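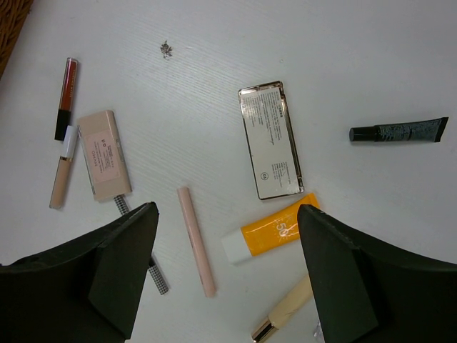
로봇 손은 물건을 어떻게 집을까?
하라위라 로봇 작업실 공개의 날에 다녀와서

어린이 과학 읽기 / 2026년 7월 1일

하라위라 작업실은 로봇에게 물건 정리를 가르치는 곳입니다. 일 년에 두 번, 여름과 11월에 문을 열어 어린이 손님을 받습니다. 이번 공개의 날에는 화장품을 바구니에 담는 시연을 했습니다. 이 글에서는 그날 보고 들은 것을 차례대로 설명합니다.

작업실에 들어가면

입구에서 이름표를 받고 긴 복도를 지나면 시연실이 나옵니다. 바닥에는 노란 선이 그어져 있습니다. 로봇이 움직이는 동안에는 이 선을 넘으면 안 됩니다. 로봇 팔은 사람이 가까이 온 것을 알아차리지 못할 때도 있습니다. 그래서 선 밖에는 빨간 정지 단추가 있고, 안내하는 선생님이 늘 그 옆에 서 있습니다.

이 로봇의 이름은 조러(Jorer)입니다. 조러는 팔이 하나이고 다리는 없습니다. 받침대에 나사로 고정되어 있어서 돌아다니지 못합니다. 대신 팔에 관절이 여러 개 있어서 책상 위 어디든 손이 닿습니다. 관절은 우리 몸의 어깨, 팔꿈치, 손목처럼 구부러지거나 돌아가는 부분을 말합니다.

손가락이 두 개뿐인 손

조러의 손을 그리퍼라고 부릅니다. 그리퍼는 '꽉 잡는 것'이라는 뜻의 영어에서 온 말입니다. 검은색 손가락이 두 개 있고, 끝은 뭉툭합니다. 두 손가락은 서로 가까워졌다 멀어졌다 합니다. 젓가락보다는 집게와 비슷합니다.

사람 손에는 손가락이 다섯 개 있고, 하나하나 따로 움직입니다. 그리퍼는 훨씬 단순합니다. 벌리기와 오므리기, 이 두 가지만 합니다. 단순한 손은 고장이 적고 고치기도 쉽습니다. 하지만 물건을 집기 전에 어느 방향으로 잡을지 잘 정해야 합니다.

집에서 해 볼 수 있는 실험이 있습니다. 엄지와 검지만 써서 책상 위의 연필을 집어 보세요. 연필의 옆면을 잡으면 쉽게 들립니다. 이번에는 두 손가락으로 연필의 양쪽 끝을 잡아 보세요. 연필이 길면 손가락을 아주 크게 벌려야 합니다. 로봇도 똑같습니다. 길쭉한 물건은 보통 폭이 좁은 쪽을 잡습니다.

손목에 달린 눈

조러의 손목에는 작은 카메라가 있습니다. 카메라는 손가락과 같은 쪽을 봅니다. 팔이 움직이면 카메라도 함께 움직이고, 물건에 가까이 가면 물건이 크게 보입니다. 화면에는 언제나 조러의 손가락 두 개가 함께 나옵니다. 손가락과 물건이 같이 보이면 둘 사이가 얼마나 떨어져 있는지 짐작하는 데 도움이 됩니다.

불편한 점도 있습니다. 손가락이 물건을 가릴 수 있습니다. 맨 위 사진에서 검은색과 흰색 체크무늬가 있는 가는 펜 모양 화장품을 찾아보세요. 가운데가 왼쪽 손가락에 가려져 있습니다. 사람은 양쪽 끝의 무늬가 같으니 하나의 물건이라고 생각합니다. 로봇은 이것을 물건 두 개로 잘못 셀 수도 있습니다. 그래서 조러는 손을 조금 옮겨서 다시 봅니다. 다른 자리에서 보면 가려졌던 부분이 나타납니다.

책상 위의 화장품

시연용 책상은 흰색입니다. 어두운 색이나 진한 색 물건은 흰 바탕에서 눈에 잘 띕니다. 주황빛이 도는 노란색 선크림이나 검은색 튜브가 그렇습니다. 크림색 튜브처럼 바탕과 색이 비슷한 물건은 가장자리를 찾기가 더 어렵습니다.

투명한 물건도 어렵습니다. 립글로스 통은 속이 비쳐 보입니다. 우리 눈에는 안에 든 붉은색이 먼저 들어오지만, 잡아야 하는 것은 그 바깥의 투명한 통입니다. 통의 가장자리를 제대로 찾지 못하면 손가락이 너무 일찍 닫히거나 물건에 부딪힙니다.

반짝이는 물건은 또 다릅니다. 금색이나 장밋빛 금색 부분은 거울처럼 빛을 되비춥니다. 한쪽은 아주 밝고 다른 쪽은 어둡게 보입니다. 팔레트의 테두리는 하나로 이어져 있는데, 밝기만 보고 판단하면 여러 조각으로 느껴질 수 있습니다.

뒤집힌 물건도 알아볼까?

책상 위 팔레트들은 바닥이 위로 오게 놓여 있습니다. 뒷면에는 작은 글씨가 적힌 라벨이 붙어 있습니다. 앞면 모습만 배운 로봇은 뒷면을 보고 무엇인지 모를 수 있습니다. 작업실에서는 같은 물건을 앞으로도 놓고, 뒤로도 놓고, 비스듬히도 놓으면서 연습시킵니다. 안내 선생님은 물건 하나를 200번 다르게 놓아 본다고 했습니다.

조러가 한 번 물건을 집을 때의 순서

1. 본다. 책상 위로 손을 옮기고 카메라로 살펴봅니다.

2. 고른다. 먼저 집을 물건을 하나 정합니다. 다른 물건과 떨어져 있는 것이 대개 쉽습니다. 옆 물건과 가까우면 손가락이 들어갈 틈이 부족합니다.

3. 손을 돌린다. 물건이 기울어진 만큼 손목을 돌려서 손가락 방향을 맞춥니다.

4. 내려가서 잡는다. 손가락을 벌린 채 천천히 내려간 다음 오므립니다. 너무 세게 누르면 부드러운 튜브가 찌그러집니다. 너무 약하게 잡으면 미끄러집니다.

5. 옮겨서 놓는다. 바구니 위로 가서 손가락을 벌립니다.

그날 조러는 이 순서를 되풀이했습니다. 잘된 때도 있고 안된 때도 있었습니다. 가느다란 펜 하나는 손가락 사이에서 빠져 책상 위로 굴러갔습니다. 조러는 처음부터 다시 살펴보고 두 번째에 집었습니다.

연습 기록은 어디에 쓸까?

로봇이 움직일 때마다 카메라 영상과 관절의 움직임이 컴퓨터에 저장됩니다. 잘한 것뿐 아니라 실패한 것도 저장합니다. 공개의 날 아침까지 조러의 기록은 3408개였습니다. 시연실 벽의 화면에 그 숫자가 나와 있었습니다.

기록을 정리하는 프로그램의 이름은 스투스티코(Stustico)입니다. 사람이 영상을 보면서 '잡음', '놓침', '다시 함' 같은 표시를 붙입니다. 이 일은 시간이 많이 걸립니다. 표시가 틀리면 로봇도 틀린 것을 배우기 때문에 두 사람이 따로 보고 서로 비교합니다.

직접 해 보기

시연이 끝나면 옆방에서 어린이가 연습용 집게를 움직여 볼 수 있습니다. 손잡이를 쥐면 집게가 닫히고, 놓으면 열립니다. 스펀지, 나무토막, 빈 튜브가 준비되어 있습니다. 스펀지는 세게 잡아도 괜찮지만 둥근 나무토막은 자꾸 미끄러집니다. 한 사람이 5분씩 쓸 수 있고, 줄은 꽤 깁니다.

선생님에게 물어본 것

로봇은 화장품이 무엇에 쓰는 것인지 아나요?
모릅니다. 조러는 모양과 위치를 보고 집습니다. 얼굴에 바르는 것인지는 알 필요가 없습니다.

라벨의 글씨를 읽나요?
조러는 읽지 않습니다. 글씨를 읽는 로봇도 있지만, 이 작업실에서는 집고 옮기는 것을 먼저 가르칩니다.

로봇도 쉬나요?
졸리거나 배고프지는 않습니다. 그래도 모터가 뜨거워지면 멈추어 식힙니다. 손가락 끝이 닳았는지도 매일 확인합니다.

낱말 풀이

그리퍼: 로봇 팔 끝에 달린, 물건을 잡는 장치.
관절: 구부러지거나 돌아가는 부분.
모터: 전기로 돌아가며 팔과 손가락을 움직이는 장치.
시연: 여러 사람 앞에서 실제로 해 보이는 것.

가는 방법

하라위라 작업실은 홀테숨 역에서 236번 버스를 타고 종점에서 내리면 됩니다. 다음 공개의 날은 11월입니다. 어린이는 어른과 함께 와야 하고, 긴 머리는 묶고 끈이 긴 가방은 입구에 맡깁니다.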